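Plindent Dehumidifier, Small Room Model: Review

I ran the Plindent in a closed back bedroom for nine weeks. The room has one exterior wall, poor air exchange and a history of musty carpet. Power use was not measured.

The tank slides out from the front and has a molded handle. It carries level when full, though the lip is shallow and spills easily on stairs. The float switch shut the compressor off every time. The drain port takes a standard garden hose — the supplied washer leaked until I replaced it.
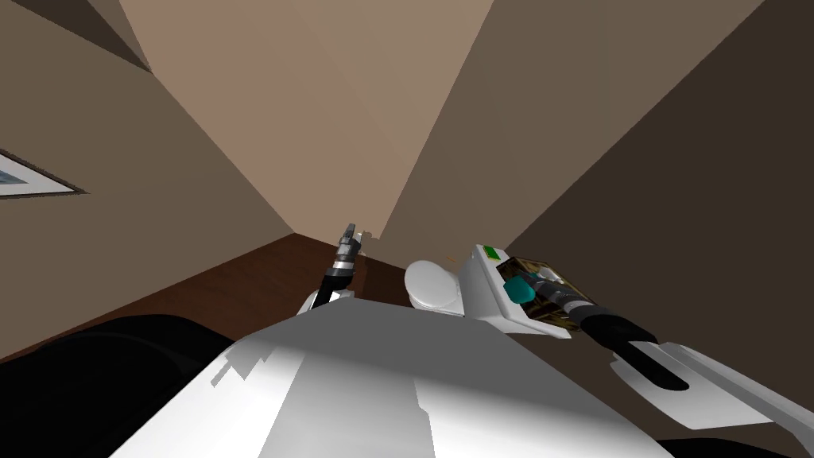
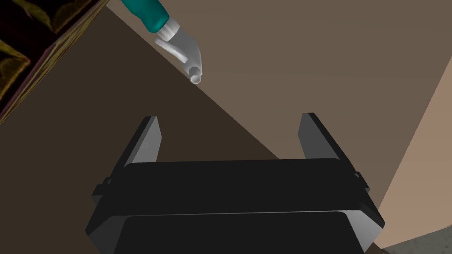
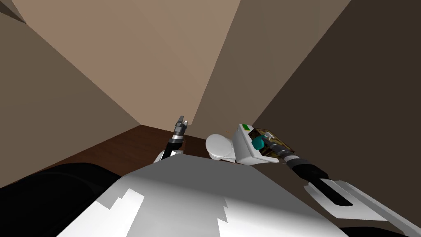
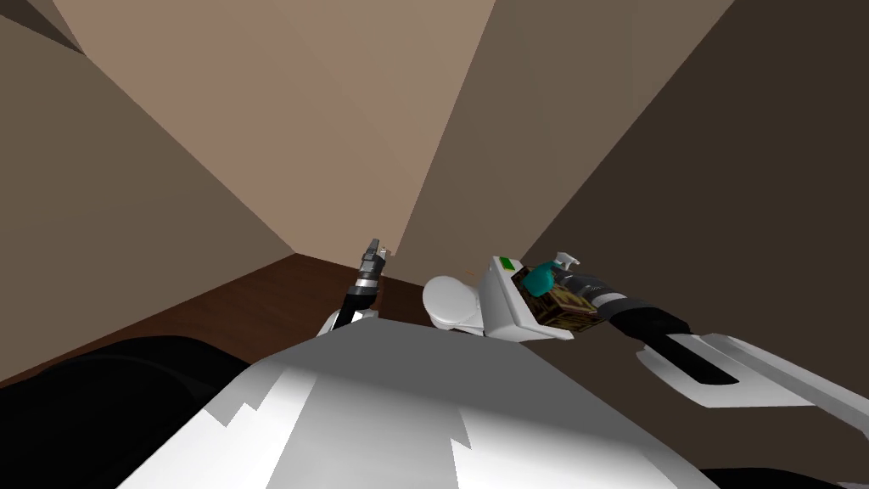 Can it run overnight in a bedroom? Light sleepers should set it to low fan, where the compressor cycling is still audible but the airflow noise mostly drops away.

The humidistat is the weak part. It reads four points lower than my reference meter, so the unit stops early. Setting the target four points down corrects this, but the offset is not mentioned in the manual. The older Clirnent I used before it had a plain dial and drifted less.

The filter snaps out without tools and rinses clean. Replacement filters are sold only through Kincombe, and mine was slow to ship.

Recommended for rooms up to 400 square feet, with a separate meter.

Comments

Babar Kiani: Same washer leak on mine. Plumber's tape did not fix it.

Vasylyna Zakharchenko: Does it restart by itself after a power cut?

Maksym Lysenko: Mine does, on the last setting used.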